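Gambridge Residents' Help Pages
Household > Laundry and clothing care

Folding drawstring shorts and T-shirts for a shared linen cupboard

Posted by Nidia Huaranga

I coordinate the clothing room at Jelari House, a residence with 70 beds. Garments come to us from the laundry in mixed bundles and are sorted on one long table before they are shelved. The T-shirts give us little difficulty. The elastic-waisted shorts and trousers do, as they spring open on the shelf and their cords catch on whatever is stored beside them. I would be grateful for a method that new staff can learn in one shift. Our shelves are 4 deep and cannot be altered.

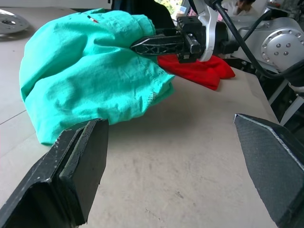
Should garments be sorted by colour before folding?
Sort by type first and by colour afterwards, if colour matters to your residents at all. A pile made up of one type of garment can be folded to one width, and it will stand straighter on the shelf.

I should add that we do not iron. Any advice that depends on ironing will not be of use to us.

Woo-jin Yoon
Replied in the morning

The following is the procedure I wrote for the Bawa Street hostel, and it remains in use there.

Lay the shorts on the table and smooth them from the waistband toward the hems. Elastic will always gather, so there is no benefit in pulling it flat. Place one leg over the other, tuck the seat in to make a straight side, and fold from the hems up to the waistband. The waistband should finish on the outside, where staff can read the size label without opening the garment.

The cord is dealt with before the first fold. Tie it in a loose bow and lay it inside the waistband. Please do not knot it tightly. Residents with sore hands have trouble undoing a tight knot, and we received complaints about this in our first winter.
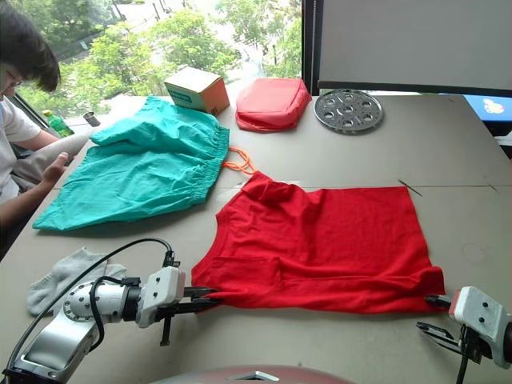
T-shirts should be spread out fully before any fold is made. A red shirt shows creases less than a white one, but the hem should still be drawn straight at both corners. Fold the sides in to the width of your shelf marker, turn the sleeves back, and fold the hem up to the neckline. We cut our marker from stiff card, 8 inches wide. It is replaced when the corners go soft.

Heriberto Ríos
Replied in the afternoon

Just roll them. Shorts, shirts, everything. Rolled clothing fits in a bin and the bins fit on the shelf.

Amparo Benavides
Replied in the evening

Rolling is suitable for bins, but the original post refers to shelves, and rolls will not stay in place on an open shelf. I support Mr. Yoon's procedure with two additions concerning the table itself.

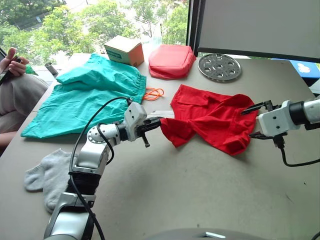
TRENDOLPORT, July

Small items should have a fixed place on the table. At our laundry, boxes and pouches are kept along the back edge so that the middle is free for folding. A single sock is set to one side until the bundle is finished, then placed in the odd-sock basket if its match has not come up. We empty that basket every 7 weeks.

Loose cords are the second matter. When a cord has come out of a waistband, keep it beside the garment and rethread it before folding, using a large safety pin fastened to one end. A cord put away separately is seldom matched to the right pair again.

Nidia Huaranga

Thank you to all who replied. We will adopt the loose bow and the card marker. Could Mr. Yoon confirm whether the same marker is used for children's sizes?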